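**Elov Public Library** | Winter service changes, a thread

1/ Beginning in December, the Elov Public Library will change how it handles overdue items, holds, and meeting room bookings. The posts that follow set out the changes for cardholders at both the main building and the Perrin branch.

2/ Daily overdue fines on books, magazines, and audiobooks will end. Existing overdue fines on these items will be cleared from all accounts. Cardholders do not need to apply or visit a desk.

3/ Charges for lost or damaged items remain in place. An item is treated as lost 50 days after its due date. If it comes back in good condition after that point, the charge is removed in full.

4/ Borrowing will pause on any account with a lost item. Access to computers, study rooms, and homework help will continue during a pause.

5/ Holds will stay on the pickup shelf for five days. The current period is four. Days on which the building is closed are not counted.

6/ Cardholders may ask for a hold to be sent to either location. Requests placed after 3 p.m. are processed the next open day.

7/ The library has added 500 large-print titles to its collection, most of them at Perrin. The list can be searched in the catalog under "Large Print, New." Staff can print a copy on request.

8/ Meeting rooms will be booked through Lindumix, the system already used for study rooms. Paper forms will be accepted until the end of December. Groups with a standing booking keep their current time and should confirm a contact name.

9/ The Avis Room will close for floor repairs. Groups that meet there have been offered the second-floor reading room, which has step-free access by the east elevator.

10/ Qiuyue Han, Head of Public Services, writes: "Many residents told us they had stopped coming in over a small fine. We would like to see them back, and we would like to see the books back as well."

11/ Residents whose cards have expired may renew in person with proof of address. A driver's license, lease, or recent utility bill is accepted. Children under 16 may renew with a parent or guardian.

12/ Questions about an individual account should be sent by direct message or raised at the front desk. Please do not post card numbers in replies.
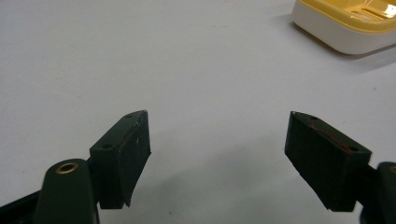

13/ The full borrowing policy will be available at both front desks and on the library website before the changes take effect. Copies in other languages may be requested from any member of staff.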